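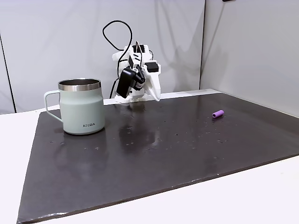 Salelari Hard Surface Cleaner, Concentrate
Product code 1321
500 mL bottle, unscented
Made by Cundau

Home / Cleaning / Benches and tables

Salelari is a neutral cleaner for smooth indoor surfaces. It is sold as a concentrate and mixed with tap water in any ordinary spray bottle. Use it on laminate, glazed tile, glass, painted metal, sealed timber and most hard plastics. It has no bleach, ammonia, dye or perfume in it.

One 500 mL bottle makes up to 33 refills at the everyday strength. The cap doubles as the measure and has two lines moulded inside it.

Mixing

Everyday strength (benches, desks, table tops): fill the cap to the top line, three teaspoons, and add it to a spray bottle of cold water.
Light strength (glass, mirrors, gloss finishes): fill to the lower line.
Greasy jobs (rangehoods, splashbacks): two caps to a spray bottle of warm water.

Put the water in first or you will be looking at foam for ten minutes. Mixed cleaner keeps for a couple of months. Write the month on the bottle with a marker. If it was mixed in February and it is now winter, tip it out and start again.

Dark and glossy surfaces 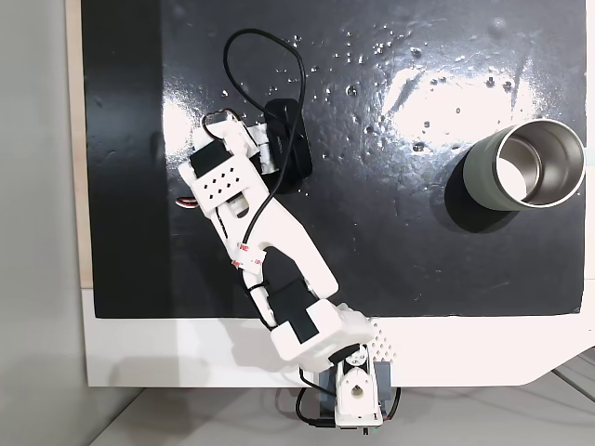
Most of the streaking complaints we get are about using too much product. A black finish is the least forgiving, and it is worst under strong overhead light. Small droplets on a black table top show up as bright specks, and if they are left to dry the minerals in the water stay behind as spots. Mix at light strength, spray the cloth and not the table, and wipe in straight lines from one side to the other. Then go over it again with a dry cloth. If your tap water is very hard, use demineralised water from the supermarket – the cheap stuff sold for irons is fine.

Old polish is the other common cause of streaks. Silicone polish builds up over the years and Salelari will lift it unevenly the first few times. Keep going. Three or four cleans usually gets down to the original finish. A surface that looks patchy after the second wipe has polish on it in most cases and isn't damaged.

Cloths

We sell the Clirar flat-weave cloth separately and it suits this cleaner well, but any close-woven microfibre will do. Old tea towels leave lint. Paper towel is all right on glass and poor on everything else. Wash cloths without fabric softener.

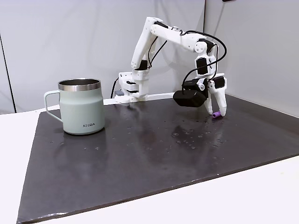 Gayan Patwary wrote in to say that he had been buying the ready-mixed version for years and changed to the concentrate after running out on a Wednesday night with the shop closed. He finds the everyday strength a bit strong for his kitchen table and now uses the lower line for the lot. He would also like a bigger bottle. We have passed that on to Cundau, and for now the 500 mL is the only size they make.

Using lower strengths is fine, by the way. The lines on the cap are a starting point.

Spills and rings

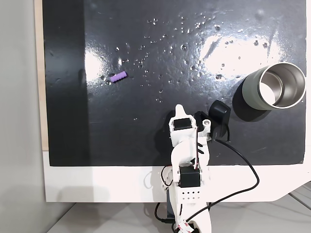
Clean water only needs a dry cloth. Tea, coffee, cordial and juice are different, as the sugar and tannin will set if they sit overnight. Blot first, spray at everyday strength, leave it for a minute and wipe. When a cup has gone over on its side, with droplets scattered well across the table, start at the outer edge and work in towards the cup so you aren't pushing the spill further out. Lift anything else that is lying on the surface and wipe under it too. Check the edge where the top meets the border or frame, where liquid likes to collect.

White rings in timber are usually moisture under the finish and no spray cleaner will shift them.

Not suitable for

Raw or oiled timber
Unsealed stone, including marble and limestone
Leather and suede
Screens with an anti-glare coating
Waxed floors

Test on a hidden spot first if you aren't sure what the finish is.

Safety and storage

Keep the concentrate out of reach of children. Wear gloves if you have sensitive skin. Rinse with clean water any surface that food will touch directly. Store upright, out of the sun and above freezing. If it does freeze, let it thaw at room temperature and shake well.

Delivery and returns

Orders leave our Wanigasekara warehouse within 48 hours, not counting weekends. Unopened bottles can be returned for a refund. If a bottle arrives leaking, send us a photo and we will replace it. There is no need to post it back.

Related products

Clirar flat-weave cloth, grey
Empty spray bottle with adjustable nozzle
Replacement measuring cap for 1321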